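Cundatley Residents' Newsletter
Mon 17 October

Sorting the small stuff: notes from the tidying morning

The second tidying morning of the autumn went ahead in the upstairs room at Cundatley, and the subject this time was small things. By that we meant whatever ends up in the kitchen drawer, on the windowsill or in the bottom of a bag -- spare keys, batteries, odd buttons, picture hooks, the Allen key from a bed you no longer own.

Minoru Hoshino led it again. Those who came in July will remember his session on wardrobes, which ran over by an hour. He kept better time on this one.

His method is to work on one clear surface and never straight out of the drawer. Tip everything out, put the drawer itself on the floor behind you, and sort on the table. A tray with a coloured rim helps, as small items show up against it and are less likely to roll off. A baking tray will do if you put a tea towel in it first.

Start with pairs and sets. Put like with like, side by side, before deciding whether to keep any of it. Most people go wrong by picking up one thing at a time and trying to remember what it was for. Two matching things next to each other are much easier to judge, and you often find you have the same item three times over.

Anything you can't name goes in an envelope with the month written on the front. If the envelope hasn't been opened by next July, it goes. There was some disagreement over this. One of our members kept a small brass key for years and it turned out to belong to the gas meter cupboard, so use your own judgement with keys.

Batteries should not go in the envelope. Put tape over the ends and bring them to the collection tub by the front door, which is emptied every 2 weeks.
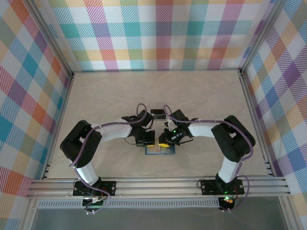

For storage, Minoru prefers shallow to deep. He brought along a set of Cletivus drawer inserts, which cost more than most of us wanted to pay, and some cut-down cereal boxes, which did the same job. Line them with something plain if you have it. Patterned paper looks cheerful but small screws vanish on it, and several people said they were going home to change theirs.

Labels were left until the end. Write what is in the box and leave it at that. "Useful bits" is not a label.

We also agreed to do the car next time, as glove boxes came up more than once. The handbook for a Honda sold years ago was found in one of the bags on the day, along with its spare fuses. Bring whatever is in yours in a carrier bag and leave the rest at home.

The room fund stands at £375 after paying for the hall and the tea. The 100 small envelopes we bought have nearly all gone, so please bring your own if you can. Unwanted hooks, hinges and screws in decent condition can be left in the Trarkar box under the stairs until the end of the month -- no paint tins, please.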